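Home | Workshop | Interviews | Suppliers
Last updated: December 2019

Reet Sepp builds small storage cabinets for Undham and starts every one with the drawer. "The opening gets cut to suit the box," she says. Side clearance is checked before any finish goes on.

Her pulls are wire. "A knob puts the load on one point. Wire spreads it – and it weighs next to nothing."
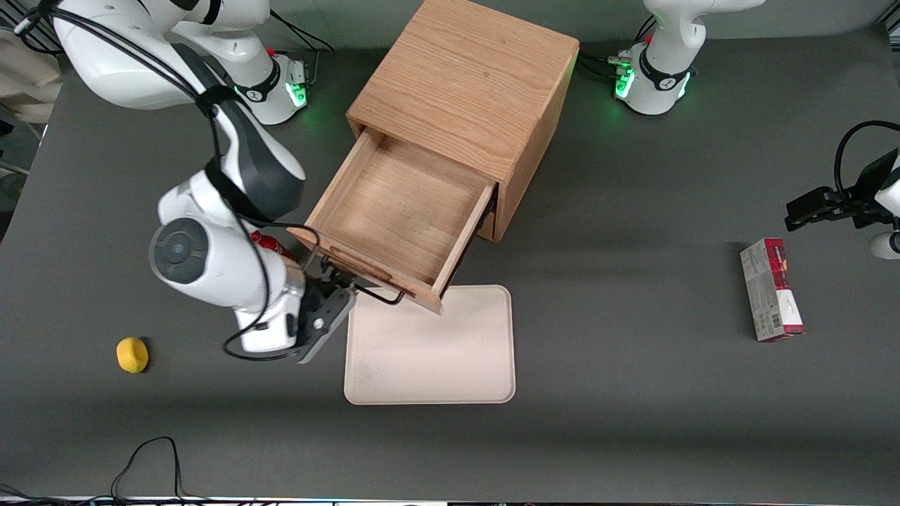
Pale wood cabinet with the drawer pulled out; black wire handle.

She rounds the top edges of the drawer walls by hand, 6 strokes per edge with 300 grit. Wax goes on the runners only. "Wax the whole box and it will slide out when you tip the cabinet," Sepp says. The next batch is due in April.

Filed under: Small Furniture, Drawers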